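Hand grippers back at work at Disisholm after a long week of upkeep

11/10/19

The upstairs room at Disisholm has had a busy stretch, and anyone who dropped by over the past week will have found the team with screwdrivers out and a good deal of tea on the go. The pair of hand-held grippers that the group uses to teach its table-clearing robot has been taken apart, cleaned, put back together and given a proper check, and the pair is now back in use for the autumn round of household tasks.

For readers who haven't followed the project from the start, the grippers are worn and carried by a person, who goes about an ordinary chore with them - picking up a bin, shifting a plate, tidying a table - while the position of each hand is followed by way of the printed marker cubes that sit on top. The robot arm at Nyitrai, where the learning side of the work is done, has the same sort of fingers, and the recordings made at Disisholm are what it learns from. If the cubes are a little crooked, or the finger pads have gone shiny, the arm picks up those bad habits along with the good ones, and that is how the team came to set aside the week.

The trouble showed itself back in August, when the Nyitrai people noticed that their arm kept closing its fingers a touch to one side of whatever it was reaching for. It was only 3 millimetres or so at first, and everyone had a favourite theory. Some thought it was the arm, some thought it was the software, and there was a fair bit of back and forth by email before somebody at Disisholm gave the right-hand cube a gentle wiggle and felt it move. The mounting screws underneath had worked themselves loose over a long summer of use, and the left one was not a great deal better.

The repair itself was a modest job, though a fiddly one. Both cubes came off, the old screws went in the bin, and new ones with a drop of thread glue went in their place. The cubes were then squared up on a flat jig made by Dusard, the small workshop down the road that has been a good neighbour to the project and has lent its bench more than once. While the bodies were open, the team also cleaned out the crumbs and fluff that find their way into anything used around a kitchen or dining table, and put a very light grease on the slides so that both pairs of fingers open and close with the same easy feel.

The pads got their turn next. They are treated as something that wears out, a bit like the tires on a bicycle, and the log says they should be changed after every 300 grasping sessions. The team admits that the old set had gone well past that. Fresh pads make a surprising difference with smooth plastic, and the people who do the carrying say their hands are less tired at the end of the day, now that they don't have to squeeze so hard to stop things slipping.

With everything back together, the grippers went out to the round table for a check run. It's the same routine each time, so that one run can be fairly compared with another - take hold of a bin by the rim, lift it, set it down, and then carry on with the smaller things on the table.

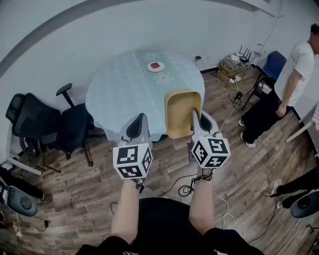 The right gripper closes on the rim of a plastic bin at the edge of the table.

The check is made up of 19 short runs, and it takes most of an afternoon once you allow for the stops in between. After each one the recording is played back and the path of each hand is looked over for jumps or drift. If the left and right hands don't agree about where the table is, it's back to the jig. The first go at it this time was not quite good enough, and the right cube had to come off once more and be set again, but the second go came out well within what Nyitrai asks for, and there was a small cheer in the room.

Cables have been the other headache, as they tend to be in this line of work. The right-hand lead had been tugged at the plug so many times that the signal would drop out for a second whenever the wearer turned quickly, and so it has been replaced. The wrist straps were looked over too, and the wearers have been asked to walk through the whole chore once before recording begins, just to see where the lead wants to go. It sounds like a small thing, but a dropped signal halfway through means the run has to be done over, and that wears on everybody's patience by four o'clock.

Heslow, which looks after the stored recordings, has marked the late summer sessions so that they can be sorted through. Many of them should still be usable once the offset has been corrected, and the group hopes to have them back in the main collection before the snow comes. The worst ones will be left out and done again with the repaired pair.

A short log sheet now stays with the grippers, with a line for the cube screws, one for the pads and one for the leads, to be filled in at the start of each recording day. The next pad change is already pencilled in, and Dusard has offered to keep the jig on its shelf in the meantime.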